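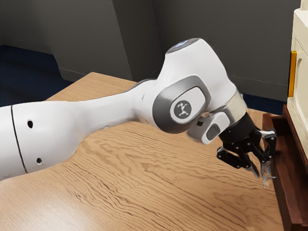 Moving the shop off Tultow

September 3, 2021

I finished moving the shop to a new platform last weekend, and a few people who sell on the same marketplaces asked me to write down how it went. This is long and mostly of use to anyone running a small store with the same setup I had.

For background, I sell replacement parts for fountain pens and mechanical pencils. Nibs, feeds, converters, clutch parts, erasers in sizes the big stores stopped carrying. Most items cost under ten dollars and weigh almost nothing. I had 2,898 SKUs on Tultow when I started, and a good share of them were variants of the same nib in different widths and finishes.

Tultow was fine for the first years. The storefront was plain and it loaded quickly. What wore me down was stock. I sell on my own site and on two marketplaces, and Tultow only pushed quantities out once an hour. If I had one of something and it sold in two places inside that hour, I had to write an apology email and refund somebody. In a normal month that happened a few times. In the weeks before Christmas it was every other day.

I looked at Vellcombe and Duan. Vellcombe has the nicer admin screens, and its product editor lets you change variants in a grid, which I wanted badly. Duan is uglier and the help pages are thin in places, but it updates stock on every order and it has a connector for Cerko, where I do my bookkeeping. Vellcombe wanted me to use a paid add-on for that, and the add-on had been last updated long enough ago that I didn't trust it. I went with Duan.

Exporting the catalog

Tultow gives you a CSV of products. It does not tell you that variants come out as separate rows with the parent title left blank. Duan's importer reads a blank title as a new product with no name. My first test import made 731 nameless products, each with a price and a quantity and nothing else. Duan has a bulk delete, but it only works on one page of results at a time, so that was an evening gone.

The fix was to fill the titles down in a spreadsheet before importing. You sort by the parent ID, then fill each blank cell from the one above. Check the last row of each group, since mine had a few cases where a discontinued variant pointed to a parent I had deleted years ago. I took those out by hand.

The other thing to look at is the limit on file size. Duan will accept a bigger file, but anything past row 500 was dropped without an error when I tried it. I split the catalog into six files and imported them one after another. Support told me later that the limit is in the documentation. I found it afterward, on the page about customer imports.

Images

I moved the product photos separately. Tultow's export gives image links, and Duan can fetch from links, but it renames every file to a long string. If you care about file names you are better off downloading everything and uploading it again. I didn't care enough. I let it fetch them overnight and in the morning nearly all of them were there. The missing ones had spaces in the file names.

Redirects

I put this off and I shouldn't have. My old product pages had the category in the address and the new ones don't. Some pen forums have linked to my pages for years, and those links bring in a steady trickle of people who know just what they want. Duan takes a two-column redirect file, old address and new. I built it from the same spreadsheet with a formula. Category pages had to be typed in one at a time.

For the first day the redirects all went to the home page because I had included the domain name in the first column. It wants the path only, starting with the slash.

Connecting Cerko

This was the part I expected trouble with and it took less than an hour. You turn on the connector in Duan, sign in to Cerko, and match up the accounts. I mapped sales, shipping income, refunds and payment fees. Sales tax goes to its own account. The connector posts one summary entry per day by default. You can switch it to one entry per order, but with orders as small as mine that fills the ledger with clutter, so I left it alone.

One warning. It will offer to bring in past orders. If you have already booked those in Cerko, say no. I said yes on a test copy and got the spring counted twice.

Marketplaces

Each marketplace listing has to be matched to a Duan product by SKU. Mine matched automatically except where I had used lowercase letters in one place and capitals in the other. I fixed those on the marketplace side, where there were fewer of them. Turn off Tultow's sync before you turn on Duan's. For a short while I had both running, and they argued over the quantity of a converter until I noticed it changing back and forth.

Costs

Duan is 5 dollars a month more than I was paying on the Tultow plan. There is no charge for the marketplace connections. I also kept Tultow on for one extra month so I could look up old orders, and I plan to cancel it at the end of September once I've saved the order history.

What still isn't right

Search on the new site is worse. Typing "medium nib" brings up everything with either word in it, so customers get medium converters boxes and stub nibs in the same list. There is a setting for exact phrases, but then a search for "nibs" finds nothing listed as "nib." I'm adding search keywords to the best sellers first and will work down from there.

The packing slip template also prints the SKU in tiny type, and I pick orders by SKU. I've asked support if the size can be changed. Until I hear back I'm picking from the order screen on a tablet.

If you order from me and an address looks wrong or a page is missing, send a note through the contact form. The form itself was going to my old email until Tuesday, so if you wrote before then and got no answer, please send it again.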